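Assembly Work After the Robot: An Interview with Ezequiel Galindo

Workplace Perspectives series

Ezequiel Galindo has supervised the small gear assembly section at Jimach for 13 years. The company supplies geared units for dispensers, meters and light office equipment, and until last year every one of those units was put together by hand. A robot arm now handles part of that work. In August, Mr. Galindo agreed to speak with the series about how the change was introduced, what the section's employees do today that they did not do before, and which questions remain open. The conversation has been edited for length.

Background to the change

The section produces a family of reduction units known in the plant as the Sarmiento line, after the building in which it was first made. Each unit requires gears to be placed on the pins of a round carrier plate before the cover is fitted. The task is simple to explain and tiring to perform. Assemblers were expected to complete almost 3000 placements in a shift, and the company's own health records showed that wrist and thumb complaints were higher in this section than anywhere else in the building.

"People think of heavy lifting when they think of injuries at work," Mr. Galindo said. "Our parts weigh next to nothing. You could hold a handful of them and forget they were there. But you pinch, turn and press, and then you do it again until the bell. I did that job myself for the first years, and I still cannot open a jar with my left hand without thinking about it."

Management first considered a fixed machine of the kind used for high-volume work. That option was rejected on the grounds that the section changes over from one unit to another several times a week. A fixed machine would have been idle for much of that time. The company chose an arm with a two-finger gripper, guided by cameras and controlled through a software package that the plant calls Ident.

Employees were told of the decision at a section meeting before any equipment was ordered. Mr. Galindo described that meeting as difficult.

"The first question was who would be let go," he said. "It was asked very politely, and I had no written answer to give. I told my manager the next morning that I would not hold a second meeting without one."

The written answer came two weeks later. It committed the company to keep all 21 positions in the section through the trial period and to offer retraining during paid hours. Mr. Galindo keeps a copy pinned over his desk.

How the work is done now

The robot is assigned to the stage at which gears are picked up from the work surface and placed on the pins of the plate. An assembler prepares the parts, starts the cycle and remains responsible for the result. Final fitting, lubrication and noise testing are still done by hand.

Much of the early effort went into matters that experienced assemblers had never needed to put into words. A person picking up a gear feels whether it has seated on its pin. A person also knows, without looking, that a gear that resists should be turned by a fraction of a tooth and tried again.
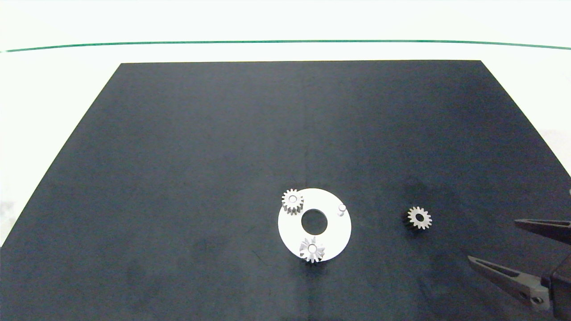 "When you ask someone with long service how she knows a gear is down, she says, 'It's just down,'" Mr. Galindo said. "That was the whole of our documentation. We had to sit with people and ask them to slow down and tell us what their fingers were doing. Some of them enjoyed it. One of them told me it was the first time in her working life that anyone had taken notes on what she knew."

Those notes were turned into a set of practice tasks, and the assemblers themselves helped to choose which ones should come first. The order was changed more than once. Placing a gear on a free pin was thought to be the easy case and was scheduled for the first week. Meshing it with a neighbor was scheduled later. In practice the section found that picking the part up cleanly took more attention than either. A small gear offers the gripper very little to hold, and a grip that is slightly off center at the start becomes a tilted gear by the time it reaches the pin.

The surface on which the parts are laid out was also a subject of discussion. The section's benches are white, and pale parts did not show up well against them. Dark matting was adopted after a suggestion from the evening shift. "It cost less than lunch," Mr. Galindo said, "and we had spent a month adjusting software settings to get around the same problem."

The gripper fingers have been revised several times as well. The plant's maintenance group keeps the earlier versions in a drawer, labeled with the dates on which they were taken out of use.

New duties and new demands

Asked what has changed most for employees, Mr. Galindo spoke about attention before he spoke about speed. Under the previous arrangement an assembler's eyes and hands were on the same object throughout the shift. An assembler working with the robot has longer periods in which nothing is required of her, followed by moments in which a decision is needed at once.

"It is a different kind of tired," he said. "The hands are better. I have no doubt about that, and the complaints book shows it. But I have had people come to me at three in the afternoon and say that their head is full of sand. Watching is work. We did not plan for that, and we should have."

The section has since introduced rotation. No one supervises the robot for more than two hours without moving to another station. The change was requested by the assemblers and was resisted at first by production planning, which preferred to keep trained operators in place for a full shift.

Three employees have completed the longer training course and now carry the title of cell technician. They can adjust positions, review failed attempts and decide whether a fault belongs to the part, the gripper or the program. The title brings a higher pay grade. Mr. Galindo noted that all of the candidates came from the assembly benches and that outside applications were not invited.

"I was asked whether we should hire somebody with a certificate," he said. "I said that I can teach a person who knows gears to use a screen. I am less sure that I can do it the other way around in the time I have."

Not every employee has welcomed the arrangement. Some of those with the longest service have asked to remain on manual assembly, and the company has agreed for as long as there is manual work to be done. Mr. Galindo was careful on this point. He said that he does not describe the arrangement as permanent when he speaks to them – and that he would think less of himself if he did.

Measuring results

The company does not publish output figures for individual sections. Mr. Galindo confirmed that the robot is slower than a practiced assembler on a single unit. The gain, in his account, is found in consistency over a full shift and in the hours before and after it. A Sunday run without assemblers present has been proposed but not approved. Employee representatives have asked for a clear rule on who would be called in if the cell stopped, and how that time would be paid.

Quality records have also changed. Every attempt is now logged, including those that fail, and this has caused some unease. Employees asked whether the logs could be used to assess them. The company's present position is that records from the cell may be used to improve the process and may not be used in personal reviews. Mr. Galindo would like to see that position written into the section agreement.

"A rule that exists because the current manager is a decent person is not much of a rule," he said. "I like my manager. I would still like it on paper."

He mentioned one unexpected benefit of the logs. For years the section had reported that certain batches of gears were harder to fit, and for years the supplier had replied that the parts were within tolerance. The cell's records showed failures gathering around particular deliveries. The supplier, Drollness, has now agreed to a joint inspection at its own site.

"The assemblers had been saying it all along," Mr. Galindo said. "They were right, and they were not believed until a machine had the same trouble. I brought that up at the plant meeting, and I intend to bring it up again."
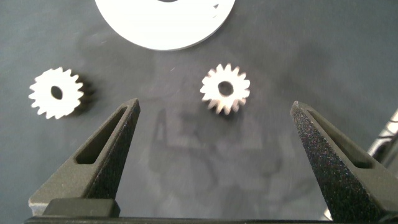 Advice to other supervisors

Mr. Galindo has received visitors from other plants in the region and is often asked what he would do differently. He said that he would bring the assemblers into the discussion before the equipment is selected and would set aside more time for training than the seller of the equipment recommends. In his section the training estimate was too low by half.

He would also ask for the employment commitment at the beginning. The two weeks during which the section had no written answer did damage that took months to repair, in his view, and some people who might have volunteered for the technician course held back on account of it.

On the question of whether the section will be smaller in five years, he declined to make a prediction. Two employees are due to retire before the trial period ends, and it has not been decided whether their positions will be filled. He has asked for both to be advertised.

"I tell people what I know and I tell them when I don't know," he said. "They have been fair with me. When the arm had a bad week in the spring, they could have stood back and let it fail. They stayed and sorted it out, on the clock, with the drawings all over my desk. I would like that to be remembered when the decisions are made."

The trial period is due to be reviewed by plant management and employee representatives together. Mr. Galindo will present the section's findings.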